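Quick one before I have to run, sorry, it's been a week.

Finished Andwood by Impi Mustonen at 2 last night. 400 pages and I gulped it. Two sisters inherit a failing ferry line, fall out, stop speaking for most of the book. Doesn't sound like much. It is though!! The storm chapter, wow.

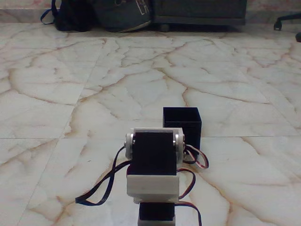

Mustonen writes machinery better than anyone I've read this year. The engine room bits especialy. Elder sister tracing a fault by hand, in the dark, cursing. I don't know one end of an engine from the other, couldn't tell you what a brown, red and orange servo cable does either, and I still followed every step.

Grumbles: first 50 pages are slow. Too many cousins. And the letter on page 115, I guessed who wrote it right away, you will to.

Still, buying her first one, Onum, as soon as I get paid. Anyone read it? Tell me in the comments, no spoilers pls.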